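用了一个学期，说说 Rorby 双臂套件到底值不值得社团买

发布于 2021年5月22日　分类：社团器材 / 长测

先交代一下背景，我在学校带机器人社，社员 11 个人，高一高二混着，水平差得挺多的，有人寒假里自己把逆运动学推了一遍，也有人第一次来的时候问我螺丝刀哪头是正的（没有笑他的意思，这学生现在是全社理线理得最整齐的一个）。去年我们一直在用单臂的桌面小机械臂，抓抓方块、写写毛笔字，玩到后来大家都有点疲了。今年想报 Girent 杯的桌面整理组，规则里明写要双臂，于是就有了这次采购，也就有了这篇啰里啰嗦的测评。

当时备选的有两家，Rorby 和 Skulivow。Skulivow 那套便宜不少，外壳也好看，但是我去试的时候发现它的示教模式手感特别涩，拖着胳膊走一圈，手腕都酸了。Rorby 拖起来顺很多，像推一扇上过油的门。学生拖着臂录动作，一录就是一下午，手感这种东西在参数表上看不出来，用起来天天都在跟你较劲，所以最后咬咬牙选了贵的。

开箱和安装这块我给中等偏上。箱子里的泡棉切得很贴，手臂拿出来一点晃动都没有，这点好评。说明书就不行了，中文版明显是翻译过来的，有一步写着“请将关节的心情调至零位”，我们对着英文版看了半天才明白是说关节状态。现在这句话已经成了社里的口头禅，谁调试调崩了，旁边就有人喊：先把心情调至零位！

固定底座花的时间比我想的长。配的螺栓偏短，我们后来自己去五金店换了一组长的，换完再跑快动作，底座就不跟着抖了。建议大家收到货先量一下，省得像我们一样装完又拆。

软件方面，上位机用的是自带的那个 Baptiste，界面说实话有点老气，灰扑扑的，但是逻辑清楚。左边是动作列表，右边是关节曲线，录完一段可以直接拖时间轴裁掉头尾。学生上手很快，Nayeli Cisneros 第二次课就已经在给别人讲怎么做关键点了，我在后面听着还偷学了一招：先录一遍慢的，再整体提速，比一开始就录快动作稳得多。后来我们全社都这么干。

缺点也有，Baptiste 没有自动保存。没有！自动保存！有一次教室跳闸，Thulani Moodley 录了一中午的动作全没了，他坐在那儿盯着屏幕看了好久，我赶紧去小卖部给他买了瓶汽水。从那以后我在白板上写了两个大字“存盘”，一直没擦。

再说大家最关心的，抓东西到底行不行。我们平时练习用的题目是比赛规则里的那几类，积木、水果、罐子混着摆，形状差别越大越好。夹爪是平行的两指，细长的黑色手指，夹积木这种有平面的东西是真舒服，位置给对了基本上一夹一个准，放下的时候也利索。
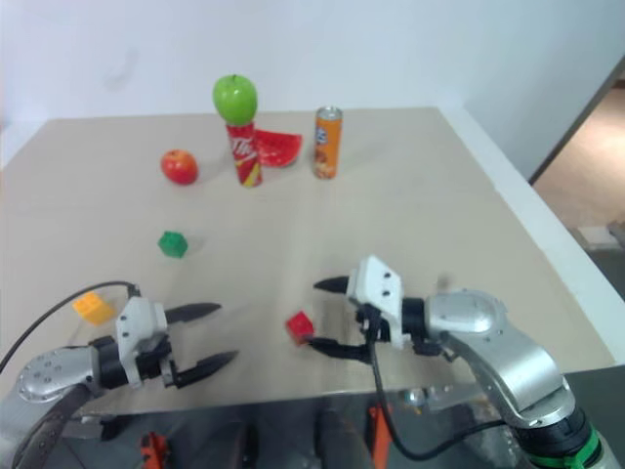
圆的东西就要看运气和耐心了。两根手指都是直的，碰到苹果这种东西，接触面就那么一点点，夹得偏上一些，它就从手指中间溜走，然后一路滚到桌边，全社的人一起扑过去接。我们试过在手指内侧贴防滑垫，就是厨房抽屉里铺的那种，剪成小条贴上去，效果立竿见影，缺点是用几天边角就翘起来，得重新贴。官方其实有软指套卖，我问了一下价格，嗯，我们还是继续剪抽屉垫吧。

罐子介于两者之间。竖着的罐子从侧面夹没什么问题，难的是旁边还挨着别的东西，手指伸进去的时候容易把邻居碰倒。Marisol Ibarra 想了个办法，让另一条胳膊先把旁边的东西挪开一点，腾出空来再夹，听起来很简单，写成程序以后两条胳膊抢地方，差点撞到一块儿。这里要夸一下 Rorby 的碰撞检测，两臂靠得太近会直接减速停下来，反应很快，我心脏漏跳了一拍，胳膊倒是一点事没有。

至于摞东西，比如把一样放到另一样的顶上，属于我们社里的“高级玩家内容”。要考虑下面那个稳不稳，松手的瞬间会不会带一下。我们的经验是松手之后不要马上抬，先原地停半拍，让手指完全张开，然后再慢慢往后撤。这半拍是 Yesenia Olvera 坚持要加的，我一开始还嫌慢，试完之后当场认错。

线缆我要单独吐槽一段。夹爪上那根黑色的线是走在外面的，套件里就给了几个塑料卡扣，卡得还不牢。手臂一转大角度，线就松松垮垮地拖下来，扫到桌上的积木是常有的事。我们现在的做法是留足余量以后用魔术贴绑带扎，扎在哪里要自己试，扎太紧了手腕转不到底，扎太松了又成了一把扫帚。这个价位的东西，走线应该藏到里面去的，Rorby 的产品经理要是看到这里，拜托了。

耐用性目前还算放心。系统里有个累计抓取次数的计数器，我写这段的时候去瞄了一眼，3241 次，里面当然包括大量的空抓和乱抓。关节没有异响，手指有点磨花了，不影响用。中间报修过一回，右边夹爪突然张不开，客服 Bukola Okafor 视频里带着我们一步步查，最后是接头没插到底。人很耐心，也没有因为我们是学生社团就敷衍，这个必须加分。换件的话，她说夹爪可以单独寄修，整条胳膊不用拆，这一点对学校来说很友好，你懂的，走一次报修流程够我老半岁。

教学上我觉得最值的地方，是双臂逼着学生去商量。以前单臂的时候，一个人写代码，其他人围着看。现在左臂一个人管、右臂一个人管，谁先动，谁让谁，都得先说好。有两个平时不怎么讲话的孩子，为了一个“你先退还是我先退”吵了一节课，最后在纸上画了一张时间表，画得比我备课还认真。我那节课基本没讲什么，坐旁边喝茶，哈哈。

还有几个零碎的点，想到哪儿写到哪儿吧。风扇声音不大，隔壁班上自习没来投诉过。急停按钮手感很好，学生没事就想按，我后来规定按了就要自己写恢复步骤，马上就没人乱按了。银色外壳很容易沾指纹，光一照全是手印，擦过几次以后我也放弃了。开机自检要等一会儿，正好用来点名。

桌子也提一句。我们一开始用的是旧课桌，高度不对，胳膊伸过去总有一片够不着，换了张大一点的浅色桌子之后好用多了，桌面颜色浅，积木摆上去也看得清楚。准备买的话，桌子的预算记得一起报上去，我就是漏报了，后来为这个又跑了一趟总务处。

打分的话，硬件我给四星半，那半颗星扣在走线上。软件三星半，自动保存什么时候加上我什么时候补半星。说明书两星，其中一星是给“心情调至零位”的，毕竟带来了很多欢乐。售后五星。

适合谁呢？如果你们社里已经玩过单臂，学生至少有两三个能写点代码，又想打桌面类的比赛，我觉得可以买，别犹豫太久，我们下单之后等货就等得挺焦虑的。如果是刚起步的社团，先用便宜的单臂练一年吧，双臂一上来，老师和学生都容易懵。

下周我们要开始练计时跑了，目标是把整桌收完不掉东西。苹果那一关现在还是看脸，谁家有更好的防滑材料推荐，麻烦在评论区跟我说一声，最好是不会翘边的！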